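The white table and the two containers

Stilenmont tells its tenants that a shared lunchroom can be kept in order with one table and 2 containers. The tray is for what stays and the bin is for what goes. I have worked in enough buildings with a sink full of other people's forks to doubt that, so I asked to talk to the woman who wrote the guidance. She agreed on the condition that I leave her name out and let her finish her sentences.

"People want it to be more complicated," she said. "They want six colors and a poster. I've taken down a lot of posters."

I said that six colors might exist for a reason. Paper is one thing and foil is another, and a lot of cities care about the difference.

"Sure, and where your hauler wants them apart, you keep them apart. But that comes second. First you have to get the stuff off the table. A ball of foil sitting out hasn't been sorted into anything."
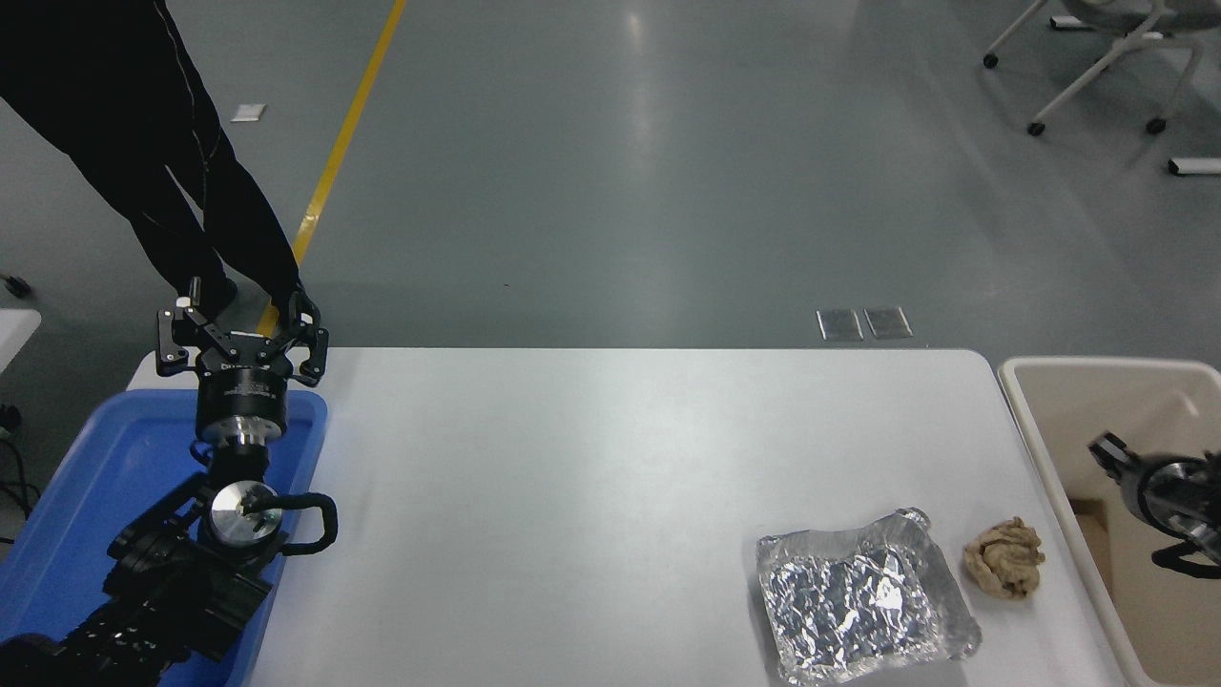 Crumpled foil and a wad of tan paper at one end of the table, next to the beige bin.

The table matters more to her than I expected. She wants it white, and she wants the bin standing against its end, close enough that nobody has to take a step. I asked whether white was a matter of taste.

"White shows everything. On a wood-grain top you can leave a napkin for two days. I wanted people to be a little embarrassed."

That sounded to me like a lot of faith in embarrassment. She didn't argue. She did say that the Schmieder tables Stilenmont orders cost $412 apiece, and that the first quote she got, from a different supplier, was $532 for a top that stained under coffee. I asked if a bare folding table from somebody's garage would do the same job.

"Probably. If it's white."

She had less to say for the beige bin. I pointed out that a bin with no lid, right up against a table where people eat, is going to smell by three in the afternoon.

"Then empty it at two," she said.

Who empties it? She gave the answer I've heard in every building I have ever rented a desk in, which is that there's a schedule. I asked to see it. It had 4 lines on it, and one of them was blank.

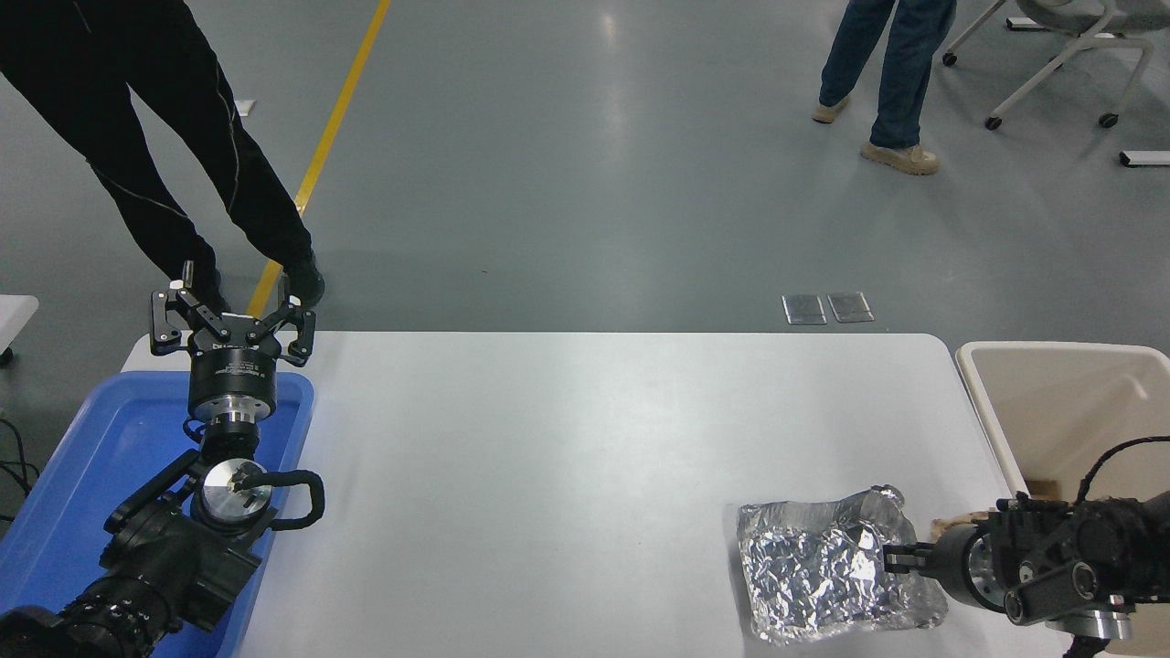 Plarkbridge, May

We picked the conversation up again over foil, which I had thought would be a short subject. Foil is where I think her system is weakest. A sheet of it gets wrapped around half a sandwich, or pressed over a dish, or balled up with something still inside, and whoever clears the table has to decide whether they're holding trash or somebody's lunch.

"You open it," she said.

Everybody opens it?

"No. Most people throw it out whole. I know that. I've pulled a perfectly good fork out of a foil ball, and I've pulled out plastic bottles too, with the cap on and water in them."

So the rule fails with the item that turns up most.

"It fails when people are in a hurry. What rule doesn't?"

I can think of a few, but I let it go. Her written advice is to flatten foil before it goes anywhere, so that whatever is in it shows. I tried this at home for a week. It works well enough on a clean sheet. With cheese on it, I gave up and threw the whole thing out – bottle people, I take it back, I am one of you.

The tray is the part I came around to, with some grumbling. It is blue, shallow and rimmed, and it sits at the opposite end of the table from the bin. Her thinking is that the two ends should never get confused, so she puts the full length of the table between them.
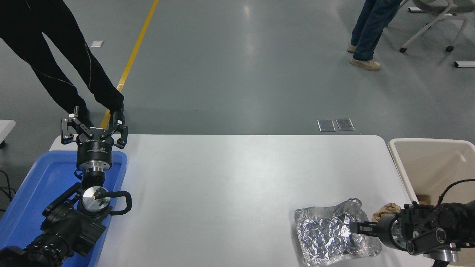
The tray has its own corner, with the bin at the far end.

"I had them side by side in the first room," she said. "Spoons in the trash, every single day. I moved the tray down to the other end and the complaints mostly stopped."

Did she keep any record of that?

"I had a drawer with spoons in it again. That was my record."

It's a fair reply, though it wouldn't convince anyone who had to pay for the next 20 feet of lunchroom. Foslow, the other outfit that fits out shared kitchens around here, uses a rack on the wall and no tray at all. She thinks the rack is a mistake. People hang one mug on it and stack the rest underneath.

I asked what she would change if she had the money. She thought about it and said a bigger bin, maybe with a pedal. I reminded her she had spent part of the morning telling me a lid was unnecessary.

"For two o'clock people it is," she said. "For you I'd get the pedal."

The blank line on the schedule was still blank when I left.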